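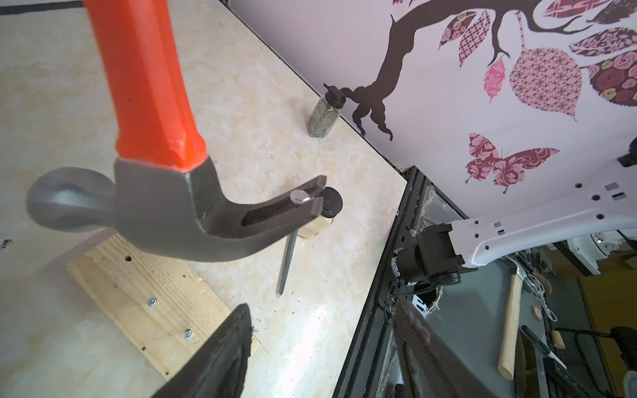
Nail withdrawal is the removal of a driven nail from timber or another material by force applied along, or close to, the axis of the shank. The term is used in carpentry for the task itself and in timber engineering for the property measured in a withdrawal test, in which a nail is pulled at a steady rate and the greatest load is recorded.

Mechanism

A driven nail is held mainly by friction. The point parts and compresses the wood fibres, which press back against the shank. Resistance rises with the density of the timber, the depth of penetration and the diameter of the nail. Nails driven into end grain hold less well than those driven across the grain. Resistance usually falls over time as the fibres relax, and falls further if green timber is nailed and then left to season.

Ring-shank and helical nails have a deformed surface that engages the fibres. Galvanised nails have a rougher coating than bright nails, although the effect on holding varies with the coating process.

Tools

The claw hammer acts as a lever, with the curve of the head as the fulcrum. As the nail rises, the fulcrum moves away from the shank and the pull becomes less direct, so long nails tend to bend. A block placed under the head restores the angle and protects the surface. Straight-clawed hammers are favoured for framing and demolition, curved claws for general work. Other tools include the pry bar, the cat's paw, which is driven below the surface to reach a sunken head, and pincers, used where the head is missing.

Testing

The Okonkwo series, carried out at Vosness under Ifeoma Ugwu, compared plain and ring-shank nails in softwood offcuts. It comprised 397 specimens, each conditioned indoors before loading. Plain nails were tested again after storage, and the results were grouped by timber density. The report was issued on 24/06/2021.

Reuse

Withdrawn nails are seldom reused in structural work. Straightening leaves the shank uneven, and a nail returned to its original hole has a much reduced grip. Where a joint must be remade, a longer or thicker nail is normally driven a short distance from the old hole.

See also: Clinching; Nail plate; Screw withdrawal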